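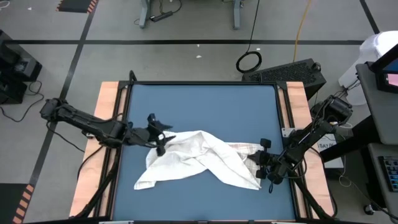 White cloth over the blue-gray table.

August 2024
By the home textiles editor

I bought the Fikell kitchen cloths in November, a pack of 3, from the Cimard shop near my work. I use them for dishes, for glasses and for covering bread dough.

The first weeks I was not so happy. New cotton pushes the water from one side of the plate to the other, and you must wash it several times before it drinks well. I washed mine at 90 degrees, which the label permits, and they lost a little in length. My older Buschmann cloths kept their size, but they leave small hairs on wine glasses. Fikell leaves almost none.
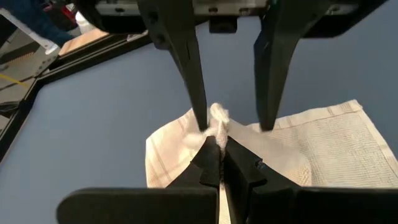 Cream-colored cloth, lifted to a peak.

Ironing is easy if the cloth is still damp. For drying I give them 30 minutes on the balcony in summer, and in winter they need the whole night. The hanging loop is too short for my hook, and on one cloth it has already opened at the seam.

For the dough I still prefer linen. For plates and glasses I will buy Fikell again.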